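Dremum マンゴー追熟記録 README

更新日:2018年11月1日
保守:Marites Cabrera、Muthu Rao
記録:Revathi Acharya、Jocelyn Maglaya、Rosalinda Policarpio

概要

Dremumは、室温に置いたマンゴーが食べごろになり、食べごろを過ぎるまでの見た目と手ざわりの変化を、果実ごとに書きとめた記録です。Tundthorpeの共同台所で、8月に仕入れた果実について取りました。果皮の色、皺、斑点、押したときの柔らかさ、香り、重さを一果ずつ追い、最後に切って果肉の状態を書いています。

対象は71果、仕入れは6箱分、観察の記録は1184行です。写真は3000枚近くあり、行に結びつくものと、結びつかないものの両方を含みます。

もともとは台所の仕込み表でした。デザート用のピューレに使う果実と、そのまま切って出す果実を分けるのに、人によって「熟れた」の意味が違っていたため、言葉をそろえる目的で書きはじめています。研究用に設計した調査ではないので、欠けた行や書き方のゆれがそのまま残っています。使う前に「既知の問題」の節を読んでください。

含まれるもの

fruits.csv 果実ごとに一行。箱、仕入れ時の重さ、入荷時の所見。
observations.csv 観察ごとに一行。追熟中の状態。
cuts.csv 切った果実ごとに一行。果肉の色、繊維、傷み、用途。
photos.csv 写真ごとに一行。果実の番号、対応する観察行、備考。
photos フォルダー 写真本体。箱ごとに分けてあります。
notes.txt 台所のノートから書き写した自由記述。日付順ではなく、ノートのページ順です。

文字コードはUTF-8、区切りはコンマ、小数点はピリオドです。空欄は「観察していない」を意味し、「該当なし」は none と書きます。この二つを混ぜないでください。斑点の欄が空欄の行は、斑点がなかった行ではありません。

果実について

すべて果皮が黄色くなる細長い型のマンゴーです。赤く色づく丸い型は入っていません。仕入れ先は卸のValentiniで、箱の表示には品種名が書かれていたりいなかったりしたため、品種の欄は設けていません。見た目から品種を推定して書き足すこともしていません。

入荷時の硬さは箱によってかなり違いました。最初の箱はまだ緑が残る硬い果実が多く、最後の箱は届いた時点で香りが立っていました。そのため、箱をまたいで「入荷から何日で食べごろになるか」を比べても、あまり意味のある値にはなりません。同じ箱の中での比較なら使えます。

果実には軸の近くに小さな紙片を添えて番号を管理しました。紙片は追熟中に外れることがあり、外れたものは重さと斑点の位置から照合しています。照合で決めた行には、matched_later の欄に yes が入っています。写真に紙片が写っていないものは多く、果実の番号は photos.csv のほうを見てください。

置き場所

追熟は台所の北側の棚で行いました。直射日光は当たりません。棚板の上に布巾を敷き、果実どうしが触れないように並べ、上から薄い紙をかけています。朝と夕方に紙を外して観察し、また戻しました。

室温は壁の温度計を読んで書いています。棚のすぐそばの温度ではありません。オーブンを長く使った日は、棚のあたりがもっと暖かかったはずですが、測っていないので補正もしていません。オーブンを使った日は notes.txt に「窯」と一字で書いてあります。

冷蔵庫に移した果実は、移した時点で moved_cold が yes になり、その後の行は室温の行と分けて集計できるようになっています。食べごろに達した果実をすぐ使えないときに移したもので、冷蔵の影響を調べるために選んだわけではありません。

observations.csv の項目

fruit_id
果実の番号。箱の記号と通し番号をつないだものです。

session
朝は am、夕方は pm。どちらか思い出せない行は空欄にしてあります。

weight_g
重さ。単位はグラム。はかりはEranceの台所用を使いました。布巾や紙片を載せたまま量った行がいくつかあり、気づいたものは weight_note に書いています。

color_main
果皮の大部分を占める色。green、green_yellow、yellow、orange_yellow、orange から選びます。

color_patch
部分的に違う色がある場合の色。暗くくすんだ部分は dusky、はっきり茶色い部分は brown とします。境目がぼやけていて影かどうか決められないときは、dusky_q と書きます。

wrinkle
皺の程度。none(なし)、shallow(浅い)、deep(深い)の三段階です。

wrinkle_area
皺の位置。stem(軸側)、middle(中ほど)、tip(先端側)、all(全体)。二か所以上なら縦棒でつなぎます。どちらが軸側か決められない写真から書き起こした行では、middle 以外を使っていません。

speck
黒い点。none、few、many。数は数えていません。軸から垂れた樹液の跡とみられる筋は speck に入れず、notes.txt に書いています。

softness
指の腹で押したときの柔らかさ。hard、give、soft、mushy。押す力は人によって違います。後で述べるように、この欄がいちばん人の癖を受けます。

aroma
香り。none、faint、clear、fermented。鼻を近づけて確かめます。ニンニクを刻んだあとの観察では空欄にするという決まりでしたが、守られなかった行もあるようです。

observer
観察した人の頭文字。MR、RA、MC、JM、RP。

皺の扱い

皺は、この記録で書き方を二度変えた項目です。初めは「張りがない」と一括りにしていました。ところが、張りがない果実の中には、乾いた場所に置かれて水気が抜けただけのものと、中が柔らかくなって皮がついていけなくなったものがあり、切ってみると果肉の様子がまるで違います。そこで程度と位置を別々に書くようにしました。

浅い皺は、光の向きで見えたり消えたりします。正面から強い光が当たると平らに見え、横から当たると折れ目の縁が明るくなり、くぼみに薄い影ができて、でこぼこがはっきりします。朝の観察と夕方の観察で shallow と none が入れ替わっている行は、たいていこれです。棚の前に立つ位置をそろえるようにしてからは減りましたが、なくなってはいません。 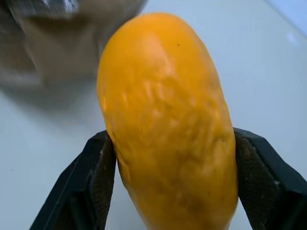 Marites Cabrera

熟した果実の皺は、全体に均一に出るとは限りません。黄色からオレンジ色に寄った皮の中ほどから下にかけて浅い折れ目やくぼみが広がり、上のほうはまだ滑らかで、淡いつやが残っている。こういう果実は wrinkle を shallow とし、皺のある側だけを wrinkle_area に書きます。つやのある面だけを見ると none にしたくなるので、必ず一周見てから決めてください。

滑らかなところに黒い点が一つだけある場合、speck は few です。点が小さくても none にはしません。皺の下側に少しくすんだ色があり、陰なのか軽い当たり傷なのか見た目で決められなければ、color_patch は dusky_q です。写真から後で書き起こす人は、ここで brown を選ばないようにしてください。切ったあとの結果を知っていても、前の行にさかのぼって直さないことにしています。

果皮の縁のあたりは、丸みで向こうへ回り込むぶん色が濃く見えます。color_main は正面に見える広い面で決め、縁の濃い色には合わせません。最初の二箱ではこの点がそろっておらず、同じ果実が RA の行では yellow、JM の行では orange_yellow になっていることがあります。二人で同じ果実を見ながら話した結果、見ていた場所が違うだけだとわかりました。前の行は書き直さず、そのまま残してあります。

柔らかさの扱い

softness は、果実のいちばん太いところを親指以外の指の腹で軽く押して決めます。同じ場所を何度も押すと、そこから傷みます。前の人が押した場所がへこんでいたら、反対側を押してください。先端側は早く柔らかくなるので、先端だけ柔らかい果実は give にとどめ、notes.txt に「先」と書きます。

hard は押しても動かないもの。give は押すとわずかに沈み、離すと戻るもの。soft は沈んだあと戻りが遅いもの。mushy は皮の下で果肉が動くのがわかるものです。give と soft の境目は、どう書いても人によって分かれました。MR は soft を早めにつけ、RP は遅めにつけます。観察者ごとの偏りをならした値は用意していないので、必要なら observer の欄を使って各自で処理してください。

皺のある果実は柔らかいはずだと思って押すと、実際より柔らかく書きがちです。途中の箱から、先に softness を書いてから wrinkle を書く順に改めました。用紙の欄の順番も入れ替えてあります。CSVの列の順番は古い用紙のままです。

香りの扱い

香りは軸の側で確かめます。clear は棚の前に立っただけでわかる程度ではなく、手に取って近づけたときに迷わずわかる程度です。棚の前に立っただけでわかるのは隣の果実の香りかもしれません。fermented は酒のような、少し鼻につく匂いが混じったとき。fermented と書いた果実は、その日のうちに切っています。

切ったあとの記録

cuts.csv には、果実を切った時点の果肉の状態があります。種の両脇に沿って縦に包丁を入れ、平たい種を残して左右の身を外す、ふつうの切り方です。切り口は次の欄に書きます。

flesh_color
pale、yellow、deep。

fiber
low、mid、high。スプーンですくったとき糸が残るかどうかで決めます。包丁の通りでは決めません。

damage
none、under_skin(皮のすぐ下だけ)、to_seed(種まで達する)。

use
slice、dice、puree、jam、discard。実際に使った用途です。適した用途とは限りません。人手が足りない日は、切って出せる果実もまとめてピューレにしました。

taste
自由記述。日本語と英語が混じっています。「すっぱい」「sour」「まだ早い」は統一していません。

皺のある果実がすべて傷んでいたわけではなく、切ってみて中がきれいなものもありました。反対に、つやがあって張りもあるのに、種のまわりだけ茶色くなっていたものもあります。見た目から果肉の傷みを言い当てる用途に使う場合は、damage が to_seed の果実が少ないことに注意してください。

食べごろの定義

この記録には「食べごろ」の列がありません。作ろうとしましたが、意見がまとまりませんでした。切って出すなら give で香りが clear のあたり、ピューレなら soft で皺が出ていてもよい、というのが台所での大まかな扱いです。Revathi Acharyaは少し酸味の残るものを好み、Jocelyn Maglayaは皺が出てからのほうが甘いと言います。cuts.csv の taste にもその違いが出ています。

利用者が独自に食べごろの列を作ることは構いません。作った場合は、どの欄からどう決めたかを添えてください。

写真について

写真は撮った人も道具もばらばらです。大きさ、向き、明るさをそろえていません。果実の全体が入っていないものもあります。色を画素の値で比べるには向きません。基準になる色見本を一緒に写していないためです。color_main は目で見て決めた値で、写真から計算したものではありません。

photos.csv の obs_link が空欄の写真は、どの観察の時点のものか特定できなかった写真です。果実の番号だけはわかっているもの、箱までしかわからないものがあります。捨てずに入れてあるのは、皺や斑点の見え方の見本としては使えるからです。

同じ果実を続けて撮った写真が多くあります。学習用と評価用に分けるときは、写真単位ではなく果実単位で分けてください。できれば箱単位のほうが安全です。同じ箱の果実は熟れ方が似ています。

既知の問題

重さの列に、明らかに桁を間違えた行があります。前後の行から正しい値が推測できるものも直していません。weight_note に typo? と入れてあります。

夕方の観察は、仕込みの忙しい日に抜けています。抜けは偶然ではなく、暑い日と来客の多い日に偏っています。

箱の途中で使い切った果実は、食べごろを過ぎるところまで追っていません。最後まで置いた果実は、もともと見た目の悪い果実に偏っています。きれいな果実から先に使うためです。

紙片が外れて照合した果実のうち、重さの近い二果が入れ替わっている可能性のある組があります。notes.txt で「入替」を検索すると出てきます。

dusky と dusky_q の区別は途中から始めました。それより前の dusky には、今なら dusky_q と書くものが混じっています。

notes.txt の筆跡が読めなかったところは、伏せ字で残してあります。ほとんどは果汁で滲んだページです。

向いている使い方

果皮の皺や斑点の見分け、追熟中の重さの減り方、観察者による判断のずれを調べる練習用。台所や売り場で使う言葉をそろえるための見本。

向いていない使い方

販売品の等級づけ。産地や品種の判定。食べられるかどうかの安全上の判断。色の精密な測定。赤く色づく型のマンゴーへの当てはめ。

台所で観察を続ける人へ

果実は立てず、寝かせて置いてください。観察のたびに少し転がして、下になる面を変えます。下の面が布巾に貼りついていたら皮が破れかけているので、無理にはがさず、その果実は次の仕込みで使います。

手を洗ってから触ること。軸の切り口から出る汁でかぶれる人がいるため、RP は手袋をしています。手袋をすると softness が硬めに出るようなので、手袋をした行には glove に yes を入れてください。

紙は毎日替えなくて構いませんが、湿っていたら替えます。小さな虫が寄ってきたら、いちばん柔らかい果実を先に探してください。

変更履歴

初版では皺を一つの欄で扱っていました。第二版で程度と位置に分け、初版の行は写真が残っているものだけ書き直しました。写真のない行は wrinkle_area が空欄です。

今の版では dusky_q を加え、cuts.csv の taste に残っていた客の名前を消しました。Muthu Raoが重さの列を見直し、空白文字の混じった値を直しています。数値そのものは変えていません。

利用条件

出典としてDremumの名前を書いてもらえれば、加工も再配布も自由です。写真だけを抜き出して配る場合は、photos.csv の該当行も一緒につけてください。果実の番号が読めない写真だけが出回ると、後から訂正を届けられません。

誤りの連絡

行の誤りに気づいたら、fruit_id と session、どの欄かを書いて、Tundthorpeの共同台所あてに送ってください。果実はもう残っていないので、確かめられるのは写真とノートの範囲だけです。直した行は次の版の変更履歴に載せます。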